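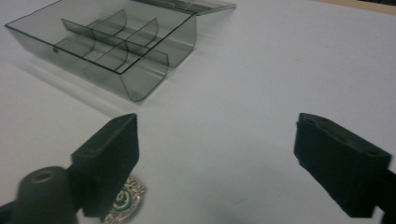 **Figure 3.** Sorting station at the Jellcombe shared workshop: hinged, transparent compartment box, open, with the two black jaws of the hand-held gripper.

### 3.2 Workpiece and task layout

The gripper was built in the Jellcombe shared workshop over a period of 13 weeks, using the Langat drive board and jaws made on the workshop's own printer. The design follows the earlier Hutudura tool in its general arrangement, but the jaws were made wider and the knob was moved to the body, where it can be reached with the thumb.

The task selected for the first trials was the sorting of small metal items into a divided storage box. As shown in Figure 3, the box has one long divider and several shorter cross dividers with rounded tops. The box is transparent and tinted grey, and the dividers overlap one another when viewed from the front. This was considered a useful difficulty, as the edges of a compartment are harder to locate than those of an opaque tray.

All trials were carried out on a pale, flat work surface. The lid was left folded back throughout, and the box was not fixed in place. Each operator was allowed 20 minutes of practice before any result was recorded. Items that fell outside the box were returned to the surface by hand and the attempt was marked as failed.

A total of 271 attempts were recorded in September. The jaw faces were checked for wear after every 30 attempts by Arben Kadrić, who also kept the workshop log. Attempts made with a replacement jaw are reported separately in Section 4, together with those made using the Stastness control software.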